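Mondico > Public Buildings > Notices and Signage > Holiday Closure Sets

Rautiainen 400 Holiday Closure Notice Set

Item: R-400
Availability: In stock, ships from Carudside
Sold as: Complete set

Overview

The Rautiainen 400 is a wall-mounted notice system for government offices, courthouses, libraries and other public buildings that must post closures for legal holidays. The set contains a locking aluminum case, printed inserts for the federal holidays, blank inserts for state and local observances, and a strip of movable day and date tiles.

Inserts carry the legal name of each holiday as it appears in federal statute. The February insert therefore reads "Washington's Birthday." Offices in states that use a different name should order the state overlay pack, which covers the title line only and leaves the closure wording in place.

What is in the set

Locking case, satin finish, with clear polycarbonate door
25 inserts (federal holidays, general closure, early closing, blank)
Day and date tile strip
2 keys, keyed alike
Wall anchors and screws for drywall and masonry
Drilling template
Posting guide

Specifications

Case height: 26 in.
Door: hinged left, reversible on site
Insert stock: matte synthetic, tear resistant
Print: black on white, no gloss coating
Lock: cam lock, front
Mounting: surface only
Use: indoor or covered entry

The case is not rated for direct rain. For an exposed exterior wall, see the Cikdale sealed case, which accepts the same inserts but not the tile strip.

Observed dates

When a federal holiday falls on a Saturday, most federal offices observe it on the Friday before. When it falls on a Sunday, it is observed on the following Monday. State and county rules vary, and some jurisdictions do not move a Saturday holiday at all. For this reason the observed date is not printed on any insert. It is set with the tiles, and the line below the title can be left clear when the holiday and the observed date are the same.

Two inserts have a second date line for offices that close on both days. These are marked "D" in the lower right corner.
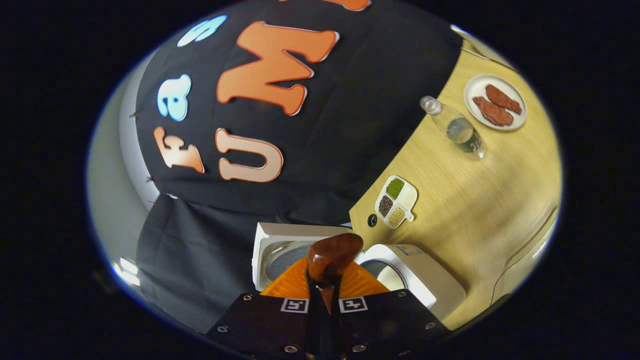 By the Mondico Signage Desk
Updated 10/2/18

Posting and changing inserts

Unlock the door and swing it fully open. Lift the retaining bar at the top of the case and slide the current insert up and out. Slide the new insert down behind the bar until it rests on the lower channel, then press the bar closed. Set the tiles before closing the door. The door will not latch if a tile stands proud of the strip.

Inserts can be stored behind the one on display. The channel holds the full federal set. Adding the state overlay pack to the channel is possible but makes the retaining bar stiff, and we recommend keeping overlays in a drawer.

Blank inserts accept permanent marker and most laser label stock. Inkjet printing directly on the insert will smear. Dry-erase marker is not recommended on the insert face, but can be used on the outside of the door.

Placement

The drilling template shows the case centerline and the four anchor points. Check local accessibility and posting requirements before drilling. Some jurisdictions specify the distance between a public notice and the entrance it applies to, and a few require the notice to be readable from outside after the building has closed. The door is clear enough to be read through vestibule glass, although glare may be a problem in a lit lobby at night.

Newly established holidays

If a federal holiday is added or renamed by law, a replacement insert is issued under the same item number with a new revision letter. Registered sets receive the revised federal insert at no charge. State and county changes are handled through the overlay pack and are billed at the normal rate. One-time closures by executive order, such as a national day of mourning, should be posted on the general closure insert.

Compatibility

R-400 inserts fit the Rautiainen 400 and Cikdale sealed case.
They do not fit the older Rautiainen desktop frame, which is narrower.
The tile strip is interchangeable between all wall models.

Replacement parts

R-400-K Key, cut to code (lock code required)
R-400-T Tile strip, complete
R-400-F Federal insert pack
R-400-S State overlay pack (specify state)
R-400-D Replacement door

Warranty and returns

The case and lock are covered for 2 years from delivery. Inserts and tiles are treated as consumables and are covered for printing defects only. Unused sets may be returned in the original carton. Overlay packs are printed to order and cannot be returned.

Purchase orders from public agencies are accepted. Include the delivery address, the state for any overlays, and a receiving contact for the building.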